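Storing knit beanies without stretching them out?
Asked by Toon Coppens, 19 Nov 2023

Every fall I pull the winter hats out of the bottom drawer in the hall and every fall they look like they've been slept on by a dog. I have 9 of them (I know, I know) and this year I'd like to do better. My sister swears by rolling. My neighbor in Rustville hangs his on hooks by the door and they all have a little point at the top now, like elves.

So what do you do - roll, fold, hang or stack? And does it matter if the hat is a thick one? Mine are a mix, mostly plain knit, a couple with pompoms. I don't have much closet space but I could clear a shelf.

Nicanor Mansilla
Flat, always flat. Lay the hat on a table with the opening toward you, smooth it from the crown down with your palms, and get the hem lined up front and back before you do anything else. I used to skip the hem and that's where mine went wavy. 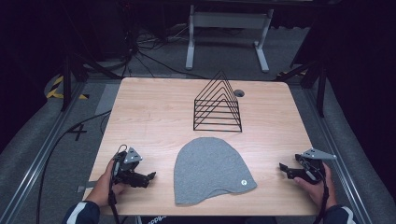
Once it's smooth I fold it one time, crown down to the hem, and that's it. For thick ones I don't even fold. Then they go upright in one of those wire racks with a row of dividers, the kind people use for files or pot lids. One hat per slot - two if they're thin - and you can pull one out without the whole pile coming along. Mine came from Burlow and sits on the closet shelf all winter. If yours has any rough spots on the wire, run an old sock over it first and see if it snags!

Pompom hats I leave out of the rack. They go in a basket on top.

Cristóbal Escobar
just roll them. been doing it for years, never had a problem

Aatos Jääskeläinen
I'd go with Nicanor on laying them flat, but wash them before they get put away in spring. I left a wool one dirty in a drawer and by September the moths had eaten a hole right over the ear. Cold water, a little wool soap, squeeze it in a towel (no wringing) and dry it on a rack or on another towel, pulled back into shape while it's damp.

The stretched ones you already have might come back some if you do that. My gray one did, mostly. The hooks are what I'd stay away from, at least for anything heavy.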